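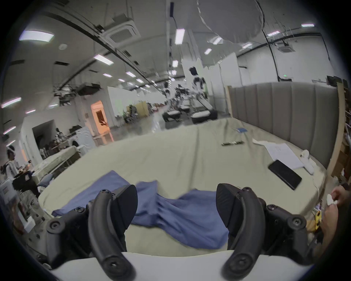

Figure 3. Open gripper over a bed, with a blue cloth on the sheet.

4. Lock-up terms and holder voting

4.1 Background to the two schemes

Both projects studied in this paper issue a token that gives its holder a vote on changes to the software and on how the common fund is spent. They differ in how long a holder must commit tokens before those tokens can be voted. Fosten requires tokens to be locked in a contract before a proposal opens, and they stay locked until the proposal has closed and its result has been carried out. Besimmont takes a reading of balances at the block in which the proposal is posted and asks nothing further of the holder, who can sell the tokens a minute later and still vote.

The two designs come from different worries. The Fosten design notes describe a concern that tokens would be borrowed for the length of a vote and then handed back, leaving the borrower with influence and no exposure to the outcome. The Besimmont notes are more concerned with turnout. Their authors expected that people who held tokens mainly to pay for services would not lock them up for the sake of a vote, and they wanted those people to be counted. We take no position on which worry was better founded when the schemes were written. Our interest is in what holders did once they were running.

Neither scheme weights a vote by the length of the lock. Designs of that kind are common elsewhere, and Adams has argued in earlier work that they move power towards holders who have no short-term need for cash. We left them out so that the comparison would turn on one difference only. Even so, the two projects are not alike in every other way, and we come back to this in 4.5.

4.2 Data

Votes were taken from the public chain record for each project, up to and including the block that closed on 2 Aug 2023. We used every proposal that reached the voting stage. Proposals withdrawn by their authors before voting opened were dropped, as were test proposals, which both projects mark with a flag in the contract call. After these exclusions there were 37 proposals in the Fosten set and 50 in the Besimmont set.

An address is not a person, and we have made no attempt to link addresses to people by name. We did merge addresses where one had plainly been set up to feed another: that is, where it received its whole balance from a single source and sent all of it back to that source after a vote. The merging rule is strict and will miss a good deal. A holder who spreads tokens across several addresses and leaves them there will be treated as several holders. Tokens held at exchanges were removed from the turnout base, as were those in the Tsegaye wallet service, where customer balances are pooled and the customer cannot vote them without first making a withdrawal.

Removing the Tsegaye balances matters more for Besimmont than for Fosten. A larger share of Besimmont tokens sits in pooled wallets, and if they are left in the base, turnout for that project looks much lower than it does in our tables. We ran the comparison both ways. The direction of the result does not change, but the gap between the projects narrows, and readers who think pooled balances should count will want to use the second set of figures in the appendix.

We also held interviews with holders who had voted in at least one of the projects. These were arranged through a users' group that meets in Plullincombe and were carried out by Marietjie Adams. The people interviewed were not sampled in any formal way and we use what they told us only to help read the chain record.

4.3 Turnout

Turnout by number of holders was higher in Besimmont for every class of proposal. This is what the designers of that scheme expected, and it is unsurprising given that voting there costs only the network fee. Turnout by number of tokens tells a different story. On routine matters, such as changes to fee levels or the renewal of a service contract, the share of eligible tokens voted was similar in the two projects. On proposals to spend from the common fund, it was higher in Fosten.

The difference on spending proposals comes mostly from large holders. In Fosten, these holders tended to lock their tokens early, often on the day the draft was posted, and to leave them locked between one spending proposal and the next. The effect is a standing body of locked tokens that is available whenever a spending vote is called. Besimmont has no such body because it has no lock. Its large holders voted irregularly and several of them missed spending votes that, judging by their later comments on the project forum, they cared about.

Small holders behaved in the opposite way. In Fosten they locked late or not at all. Interviewees gave the reason we had expected - they wanted to be able to spend the tokens - but also one we had not. The lock is made through a separate screen in the Fosten client, and the date on which tokens would be released is shown there as a block number. Some holders were unsure how long that was in ordinary time and preferred not to find out with their own money. One had locked tokens in December, forgotten doing it, and later assumed they had been stolen.

4.4 Sale after voting

The case for a lock rests on the idea that, without one, people will vote and then leave. We looked for this in Besimmont by following each voting address for a fixed window after the vote closed. A holder was marked as a seller if the address sent out more than half of the balance it had at the snapshot and the tokens went to an exchange. Transfers to other private addresses were not counted as sales, although some of them may have been.

Most voting addresses did not sell within the window. Where selling did occur, it was concentrated in three spending proposals, all of which passed and all of which paid a single contractor. In these votes a group of addresses bought shortly before the snapshot, voted in favour and sold soon after. The pattern fits the concern set out in the Fosten notes. It was not widespread, and in only one of the three proposals were the votes involved enough to change the result.

In Fosten the same behaviour is blocked for the length of the vote, and we found no clear instance of it. We did find holders who sold as soon as the lock ended. Selling then is open to anyone and carries no special meaning, but on two proposals the volume was large enough to move the price, and other holders complained. The project later changed its contract so that locks end at staggered times. Our data include only five proposals run under the staggered rule, too few to say what it has done.

4.5 Limits of the comparison

The first limit is that holders were not assigned to projects. People who dislike locks may simply have stayed away from Fosten, in which case part of the difference in turnout is a difference in who holds the token. A number of addresses hold both, and for these we can compare the same holder under each rule. The results for this group run in the same direction as the main results but are weaker, and for small holders they are not distinguishable from no difference.

The second is that the projects spend money on different things. Fosten's common fund pays mostly for software maintenance. Besimmont's pays for maintenance too, but also for promotion and for grants to outside groups, and these draw votes from people who hope to receive a grant. We coded proposals by purpose and report the breakdown in the appendix, although the coding required judgement and two of us disagreed on several items before settling them by discussion.

A third limit concerns delegation. Besimmont lets a holder pass voting rights to another address and Fosten does not. We treated a delegated vote as cast by the delegate for the count of holders, and as cast in full for the count of tokens. Counting each delegating holder as a voter would raise Besimmont's turnout by number of holders still further and leave the token figures as they are. Section 5 takes up delegation on its own and uses the same merged address set.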